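Section 3: Setting Up the Desk Organizer

Your Prinwood organizer arrives in one piece, so there is nothing to assemble. People still manage to set it up badly, hence this section.

1. Clear the tabletop. All of it, including the mug.

2. Lay a large sheet of plain white paper over the work area and smooth it toward the edges. Clear plastic and bare wood are not lifelong friends, and paper costs less than a table.

3. Set the organizer flat on the paper, toward the back, where your elbow is least likely to find it.

4. Put in one long item first, such as a pen or a stick of chalk. Let it lean. It will lean whether you let it or not.

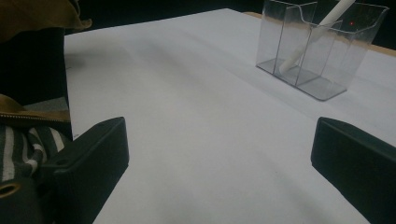

Which compartment should the tallest things go in?
Use the back ones, so you can reach the short things without knocking over the tall ones.

5. Add the rest a few at a time, spreading the weight between compartments. Stop when you have to push.

Note: The dividers are fixed. Erlinda Malabanan, who edits these guides, has asked us to say so again — the dividers are fixed. Pulling harder does not make them removable.

Caution: Do not lift the organizer by its rim while it is full. Slide one hand under the base and keep the other on the side.

Caution: Clean with lukewarm water and a soft cloth. Window spray may cloud the walls, after which you will own a frosted organizer, a model we do not sell.

6. Replace the paper when it gets grubby. A pack of 200 sheets should outlast your enthusiasm for tidiness.

For drawer inserts, go to Section 4.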